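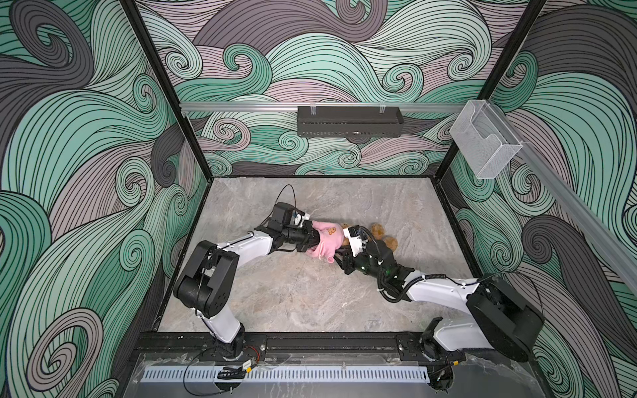 Zweiarmiges Handling am Teddy mit rosa Oberteil

Häufige Fragen zum Projekt Kedo

Worum geht es bei Kedo?
Wir bringen zwei Roboterarmen bei, mit weicher Kleidung an weichen Körpern umzugehen. Ein Teddy ist dafür ein wunderbar gemeiner Gegner: Er gibt nach, der Stoff gibt nach, und im Fell bleibt gern etwas hängen. Genau das wollten wir haben!

Wie lernt das System?
Durch Nachahmung. Menschen steuern beide Arme fern, wir zeichnen Gelenkwinkel und Kamerabilder auf und trainieren daraus ein Modell, das jeweils ein kurzes Stück Bewegung vorhersagt. Für die aktuelle Fassung (intern Falcão) stecken 472 Vorführungen im Datensatz. Angefangen haben wir mit 100, und schon da hat der linke Arm manchmal einen Saum erwischt, was bei uns im Büro für ziemlich laute Freude gesorgt hat.

Warum reicht eine Kamera von oben nicht?
Weil die Greifer ausgerechnet das verdecken, was man sehen will. Von oben erkennt man, wie die Arme zueinander stehen, aber kaum, wo eine Stoffkante liegt. Die Kameras am Handgelenk sind näher dran, als das Auge es gewohnt ist, und dem Modell hilft das sehr. 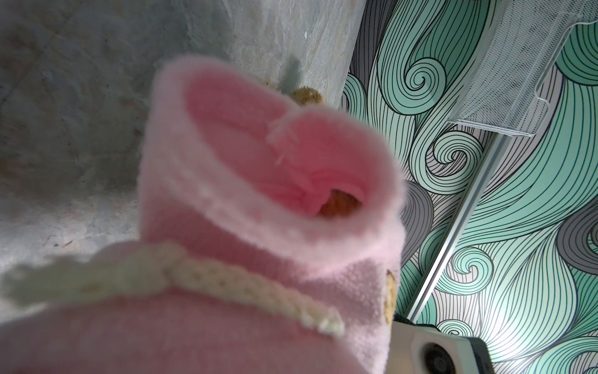

Lucrezia Cocco

Stört die Unschärfe im Nahbereich?
Weniger als gedacht. Ich hatte fest damit gerechnet, dass wir andere Objektive brauchen. Dann haben wir die Bilder beim Training absichtlich noch weicher gezeichnet, und das Modell wurde stabiler, vor allem bei flauschigen Stoffen. Eine Farbgrenze zwischen Rosa und Braun bleibt eben auch verschwommen eine Farbgrenze.

Und das Muster an den Wänden?
Die Wellen sind ein harter Test für die Bildverarbeitung: viele Linien, viele Spiralen, dazu Grün, Grau und Mauve. Ein Modell, das sich davon nicht ablenken lässt, kommt auch mit einem unordentlichen Regal zurecht (hoffen wir, gemessen ist das noch nicht). 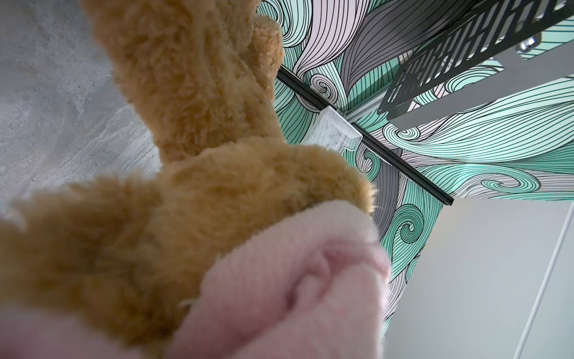 Beim ersten Durchlauf schaute das Netz nämlich am liebsten auf den Hintergrund. Hertta Valtonen hat daraufhin die Wandbereiche in einem Teil der Trainingsbilder durch andere Texturen ersetzt, und seitdem liegt die Aufmerksamkeit fast immer auf Fell und Stoff. Für mich die schönste Kurve des ganzen Projekts!

Wie stimmen sich die beiden Arme ab?
Ein gemeinsames Modell gibt die Befehle für beide aus. Die Variante mit getrennten Modellen, Avton, haben wir auch gebaut. Sie war schneller trainiert, aber die Arme zogen oft gleichzeitig in verschiedene Richtungen.

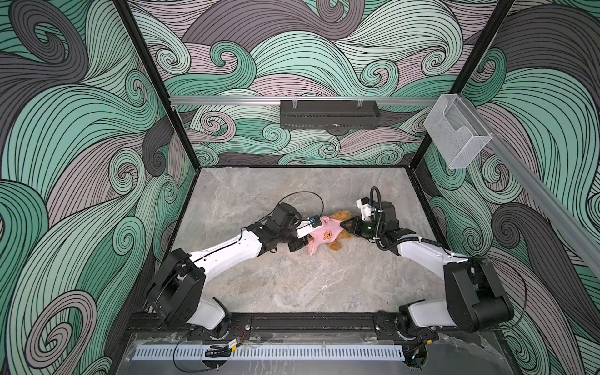 Beim gemeinsamen Modell entsteht dagegen eine Art Rollenverteilung, die wir nirgends vorgegeben haben: Ein Arm hält, der andere arbeitet, und später wechseln sie. Über 600 Testläufe hinweg tauchte das immer wieder auf. Warum der Wechsel mal früh und mal spät kommt, wissen wir noch nicht.

Sind die Daten zugänglich?
Noch nicht, aber wir bereiten es vor. Geplant sind rund 3.000 kurze Sequenzen mit beiden Handgelenkkameras und der Sicht von oben. Der erste Teil soll im März kommen.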